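2019-08-06

Drying oven, back room. Carried on with the glue trials from July. The Nemton starch paste is still the only one that keeps the spine flexible after a night at 40 degrees. The Kubo paste set harder this time and cracked along the fold when I opened the test book flat. I have put the cracked one on the shelf by the sink so others can have a look before it goes in the bin.

Mixed a fresh batch of the Nemton at the usual strength, 214 g of powder to 900 ml of water. It went lumpy at first. Sieved it twice and let it stand until after lunch. Next time add the powder more slowly and keep the whisk going – the lumps never really come out once they are in.

Board samples from Venoritz were cut this morning. The guillotine is pulling to the left again, so the last few are out of square. I shimmed the back gauge with a strip of card and it was better, but it needs doing properly. Blade also wants sharpening. Grain direction is pencilled on the back of each piece.

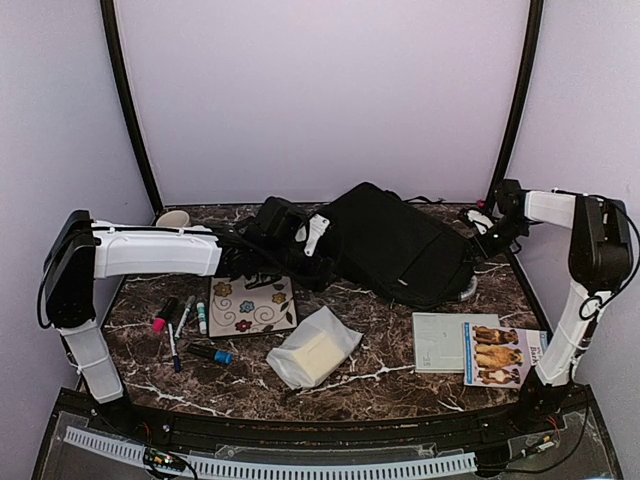
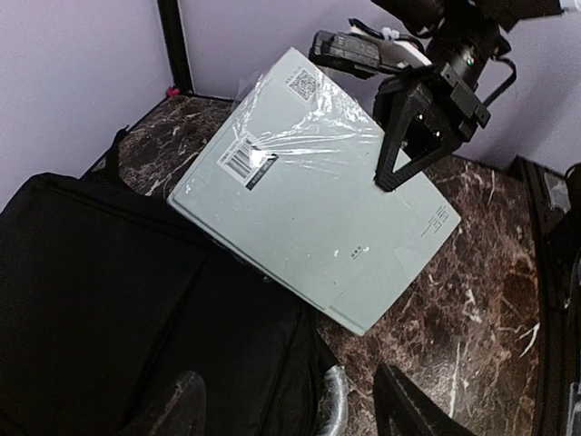
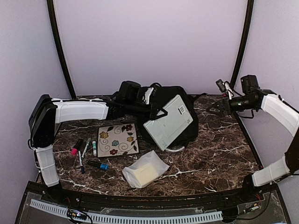
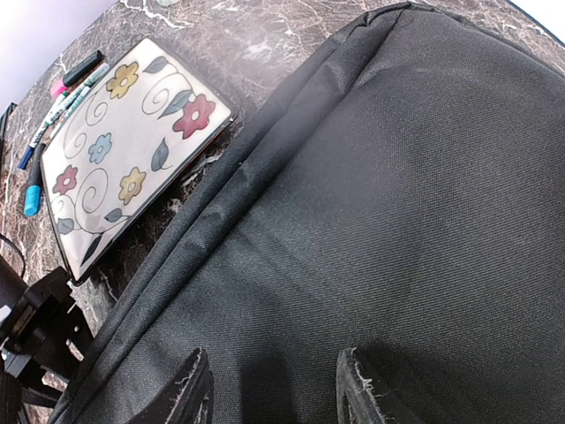 The brown marble-patterned tabletop. Second one: cardboard box, part wrapped in clear plastic. Fourth: woven fabric at the right, patterned board at the left.

Pressed the four linen-covered boards between blotters at noon. Changed the blotters once. Two of them have a slight bow towards the cloth side, which I would expect, and lining the inside with the thin kraft should pull them back. The other two were lined last week and are flat apart from one corner.

Thread: the waxed 755 is too thick for the small sections. It swells the spine so much that the case will not close up. Went back to the thinner unwaxed and ran it over the beeswax by hand. Takes longer, but the sewing sat down nicely and I only broke it once, at the last kettle stitch.

The Fundov job is sewn and glued up, not yet rounded. Leave it under the small weight and do not move it to the big press. Endpapers are cut and in the top drawer, the plain cream ones and not the laid.

To do:
Sharpen guillotine blade, reset back gauge
Line the two bowed boards
Order more blotting paper, down to the last packet
Try the Kubo again, thinner, on scrap only
Wash the glue brushes – two were left standing in the pot overnight and the bristles have splayed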